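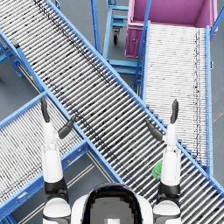 June 5, 2026. Opened the Skivik kiln this morning and the speckled glaze is finally doing something worth writing down! Tile 3 came out of the middle shelf with a soft gray ground and proper dark freckles, where the last firing gave only a brown haze. The spread is what I've wanted all along: scattered dots and streaks, then one place where they crowd together into a dark band, much like the grime on those conveyor rollers, which has speckles all over and then a heavier strip running lengthwise near one edge of the track. I would happily put that on a serving plate. The blue of the side rails would make a good rim, too, though my blue is still too purple for it.

## Base glaze

Same Zarum base as before, 236 g dry, mixed to light cream and put through the fine sieve twice. The speckle material goes in after sieving (I forgot this last time and caught nearly all of it in the mesh, very annoying). Stirred by hand, and stirred again before every tile, as the heavy bits drop to the bottom of the bucket while you're looking for a brush.

Clay is the smooth white body from Stanciu. Tiles bisqued earlier, wiped with a damp sponge, left to dry on the rack by the window.

## What came out

- Tile 1: one thin coat. Dry and scratchy, speckles look burned in. Skip.
- Tile 2: two coats. Better, still a little starved at the corners.
- Tile 3: two coats plus a loose third one dragged across with the fan brush. Lovely. The band sits exactly where the brush overlapped.
- Tile 4: dipped. Even speckle, glossy, a bit dull to look at. Good for the insides of mugs.
- Tile 5: dipped, then brushed over. Ran a little and stuck to its stilt. Ground the foot down and the surface is still gorgeous.

The remaining four of the 9 went on the bottom shelf and are all paler. Same glaze, same hands, so I'm putting that down to the shelf. Cone pack down there was barely leaning, and the middle pack was bent right over. Next firing gets a longer soak at the top — I'm writing it on tape on the lid so I don't talk myself out of it.
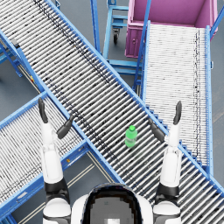
Does the third coat need to dry between passes?

It needs to lose its shine, and that's enough; if it goes fully chalky the next stroke lifts the layer underneath.

## For the Ondstead batch

They want small plates, 96 of them, in the gray, and left the edge up to me. I'd love to do the dragged coat on all of them. Timing one plate first. If the fan brush takes too long I'll dip the lot and drag only across the well, so the band falls where the food goes and the outside stays clean to handle.

Blue rim: cut the cobalt a touch, try a pinch of copper, three small tests on scrap. Wax the line before dipping!

Also need stilts, tape, and a new fan brush, as the old one is shedding into the bucket. Picked two hairs off tile 4.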